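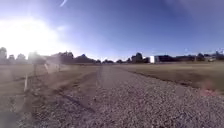 Figure 6. Gravel path with sun glare over the fence line on the left.

4.2 Operating rules under direct sun

The Stirkside rules treat glare as a change in operating conditions and require a response before any obstacle is lost. When the sun lies inside the forward view, the vehicle must drop to its reduced speed and widen the margin on the glare side to 30 cm. Fence posts on that side may not be used as the only position reference. The operator logs the start and end of each such stretch — the planner does not do this on its own.

A second rule covers the surface. Where gravel, bare soil and dry grass meet without a curb, the path edge must be confirmed by a second sensor or taken from the surveyed map. If the two disagree for more than 10 frames, the vehicle stops and waits for a manual release. Dry grass between wheel tracks is classed as passable only at reduced speed. 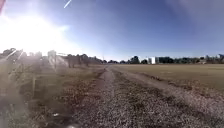

Costel Grecu objected in review that a fixed margin is too blunt, and that it should grow with the share of saturated pixels. We kept the fixed value in this version, as it can be checked in the field with a tape measure. A variable margin is left to the Bundo draft, where the release rule will also be revised.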